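Zuletzt überarbeitet am 25. März 2023 von Milovan Živković

Handbuch Lundside Bodenspiel, Abschnitt 4: Den Spielboden auslegen und abkleben

Schön, dass Sie bis hierher durchgehalten haben! Die Kiste ist ausgepackt, die Teile sind sortiert, und jetzt kommt der Abschnitt, der uns selbst immer am meisten Freude macht: Aus einem ganz gewöhnlichen Zimmerboden wird ein Spielfeld. Nehmen Sie sich dafür ruhig einen Nachmittag Zeit und holen Sie sich jemanden dazu, zu zweit klebt es sich wirklich viel angenehmer.

Sie brauchen das braune Papier von der Rolle, blaues Malerkrepp, eine Schere und etwas zum Glattstreichen (ein trockenes Tuch tut es vollkommen).

1. Fegen Sie den Boden gründlich. Jedes Krümelchen drückt sich später durch das Papier, und man ärgert sich dann bei jedem Spiel aufs Neue.

2. Rollen Sie das Papier aus und lassen Sie es eine Weile liegen, am besten über Nacht. Kleine Falten und sichtbare Nahtstellen dürfen bleiben.

3. Kleben Sie zuerst die Mittellinie. Sie läuft von der Vorderkante des weißen Podests gerade nach vorn bis zum Rand des Feldes.

4. Nun folgen die übrigen Längsbahnen und danach die Querlinien. Die Querlinien dürfen Sie gern aus mehreren Stücken zusammensetzen, auch mit einer kleinen Lücke dazwischen.

5. Stellen Sie zuletzt die Pappröhre aufrecht auf das Feld und legen Sie den Federball bereit.
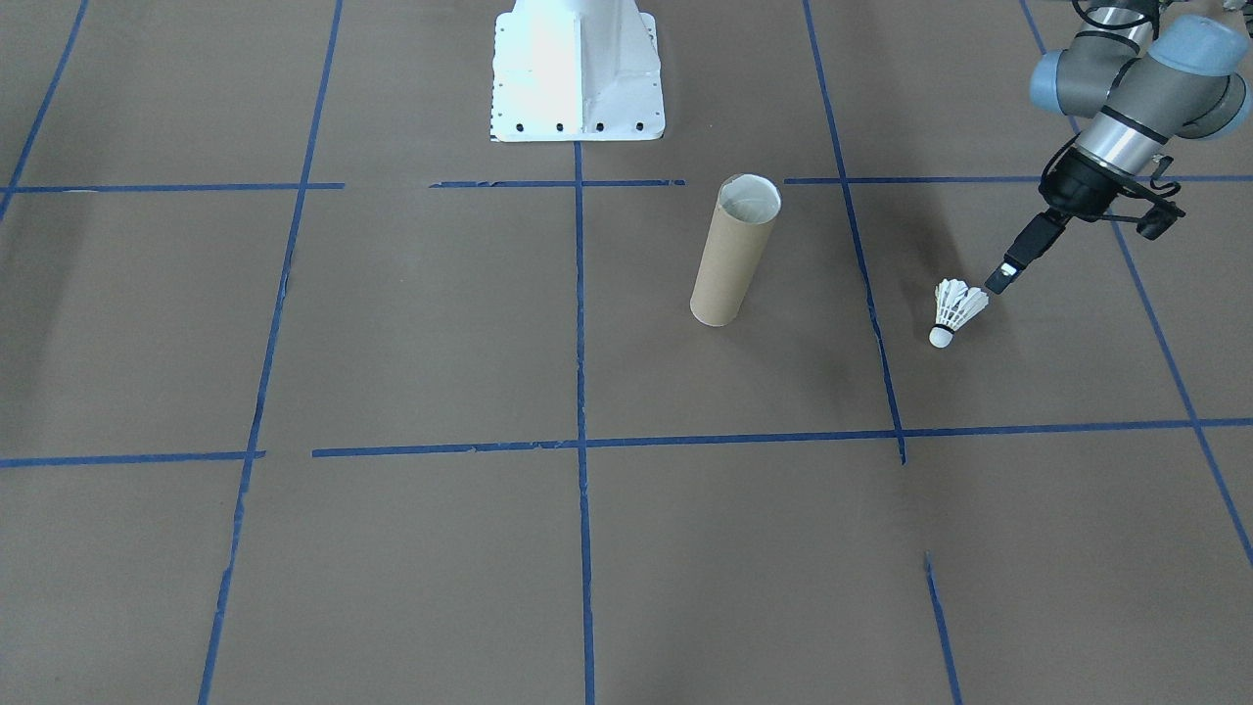
Abb. 7: Abgeklebter Spielboden mit Podest, Pappröhre und Federball

Hinweis: Ganz gerade Linien sind für die Grundregeln nicht nötig. Wer es trotzdem genauer haben möchte, spannt vorher eine Schnur von einem Rand zum anderen und klebt daran entlang. Chun-yin Yang aus unserer Werkstatt schwört auf einen Feldabstand von 50 cm, für jüngere Kinder darf es auch gern etwas enger sein.

6. Drücken Sie zum Schluss alle Kreuzungen noch einmal mit dem Daumen fest. Welcher Streifen oben liegt, ist gleichgültig, nur sollte der obere in einem Stück über den unteren hinweglaufen, damit sich an der Kreuzung keine losen Enden bilden.
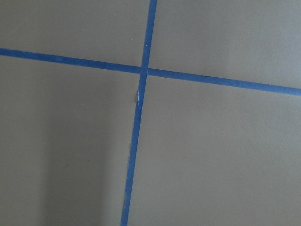
Ist ein Rand beim Abreißen etwas ausgefranst, lassen Sie ihn ruhig so. Erst wenn sich eine Stelle hochrollt, schneiden Sie sie ab und setzen ein frisches Stück darüber. Bitte ziehen Sie das alte Band dabei nicht ruckartig hoch, das Papier reißt sonst mit.

Vorsicht: Papier auf glattem Boden kann rutschen! Sichern Sie die Außenkanten rundherum und spielen Sie auf Socken nur dann, wenn sich wirklich nichts mehr verschieben lässt.

Zum Aufräumen rollen Sie das Papier samt Klebeband locker auf, mit dem Band nach außen. So übersteht es erfahrungsgemäß viele Spielnachmittage. Papier zum Nachkaufen führen wir unter der Bestellnummer 890, das Krepp unter 162.

Weiter geht es in Abschnitt 5 mit den Wurfregeln.

Fragen zum Aufbau? Lundside Kundendienst, Ansprechpartner: Liam Cronin | © 2023 Lundside | Nach oben

Diese Website verwendet Cookies, damit Ihr Warenkorb erhalten bleibt. Einverstanden | Einstellungen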